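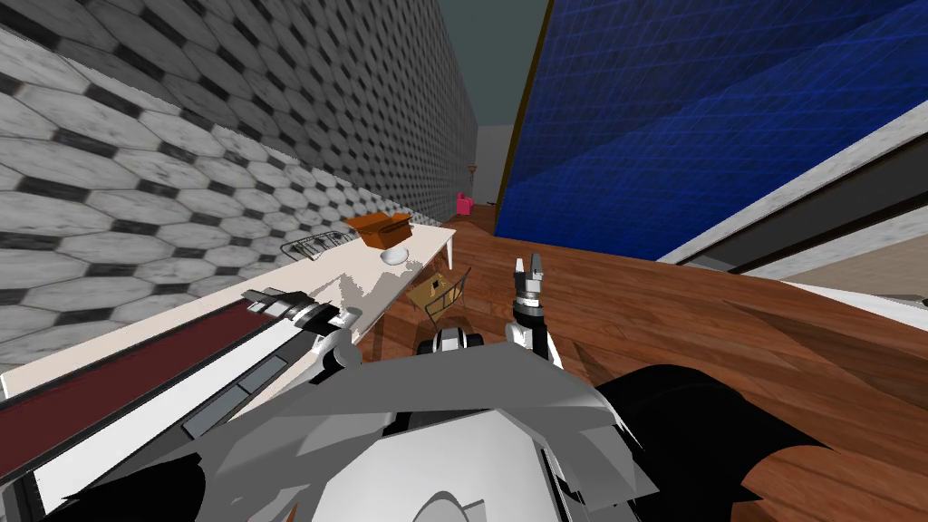 05/05/2023
Ball wear rig, Vakville nets, pitch 2

Continued the seam measurements from the last entry. Bowling machine at the same setting as before, full length, seam upright, one ball make throughout (Lulley, red, four-piece). Balls drawn from the same carton and weighed before use.

Total deliveries logged on this machine now stand at 1,907. The left wheel was replaced before this session, so nothing from today should be pooled with the earlier set until the speed check is repeated.

Procedure: 6 balls, each taken to 54 overs' worth of deliveries. Seam height read with the dial gauge at 8 points round the ball, at the start and at the end. Gauge zeroed between balls.

Observations:
Loss of seam height is uneven. The points nearest the stamp wear more slowly on every ball. I had put this down to how we seat the ball in the feed, but turning it half round made no difference on the last two.

Ball 4 went out of shape early and would not pass the smaller ring. Kept in the table, marked, and left out of the mean.

Abera mat gives a cleaner bounce than the old one but scuffs the lacquer more. Swing readings from the two mats are not comparable. I should have seen this before changing over.

Tracking software (Gilto) dropped several deliveries at the higher speed. Release point was fine, bounce point missing. Frame rate is the likely cause - check the export settings before blaming the lighting.

To do:
Repeat speed check, both wheels.
Section ball 4 and look at the core.
Ask the supplier whether the stamp is applied before or after the final lacquer.
Book the outdoor square for July, dry pitch if possible. Need a used strip as well as a fresh one.

Spare gauge tip is in the top drawer, not the case.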